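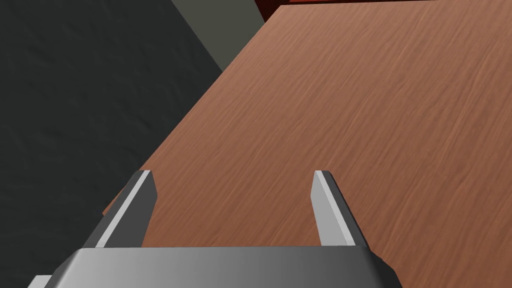 Our project looked at how the packing room at Plurneck changed after the company put in its first robot arm, and what the change meant for the people who pack there. Plurneck makes small wooden kitchen goods and sends them to shops in boxes of mixed items. Before the arm was put to work, the integrator, Dimumov, tried out the job in simulation, and the planning sessions with the packers used views from the gripper. In a view like the one at the top, the two fingers are open over a bare wood-grain tabletop, and the left one overlaps the table's edge. Parveen Sarkar, who has packed at Plurneck for 13 years, told us that views of this kind got the packers talking about where the edge was, and how close to it they set things down without thinking.

Method

We visited the site twice in November and interviewed three people: Parveen Sarkar (packer), Janaka Sultana (shift lead) and Abílio Brandão (maintenance). Each interview took up to 66 minutes. We also watched one full morning shift and were given the packing log for the week before the visit. We did not get the logs from before the arm was installed, so we can't compare output directly.

The work before and after

In the old setup each packer had a bench and did the whole box: fetch, check, wrap, fill, tape. Now the arm picks items from a table and places them in an open tray. A packer stands on the other side of a light barrier, checks the tray, wraps what needs wrapping and closes the box. The log shows 461 boxes for the Monday and 300 for the day after, when the arm was stopped for part of the afternoon. Janaka said the low day was a gripper fault and that the packers went back to filling boxes by hand until it was fixed.

What the packers said

Parveen likes that she no longer has to reach across the bench all day. Her shoulder is better than it was. What she misses is the checking. When she picked up a spoon herself she felt rough spots right away, and now she only finds them if she takes the item out of the tray again. She does this anyway, and it slows her down. Her own target was not changed to allow for it.

Janaka spends more of the shift near the arm than she expected. If an item lies too close to the edge of the table the arm skips it and waits, and someone has to reset it. The training covered this in ten minutes. She wrote her own page of notes, which is taped up by the barrier, and new staff learn from that.

Abílio had one day of training at Dimumov. He can swap the fingers and clear a stop, but changes to the program go through Dimumov by phone. He would like to be able to change the pick positions himself. He also told us that the packers often notice a problem before the system reports one, from the sound.

Jobs and pay

No one was let go. Two packers moved to the Sarmiento warehouse, one by choice. Pay is the same for all packing roles, including the ones that now involve resetting the arm. Janaka thinks that should be a separate grade and has raised it with the site manager.

Limits of this report

We spoke to three people on one shift. The night shift uses the arm with fewer staff and may see it differently. We asked to speak to the two packers who moved and did not get a reply in time.

Suggestions

Count the re-checking of trays as part of the job when targets are set. Put Janaka's notes into the official training and date them. Give Abílio access to the pick positions, with a second person to sign off.

Interviews by Pranab Hettiarachchi. Shift observation and write-up by Prasanna Cassim.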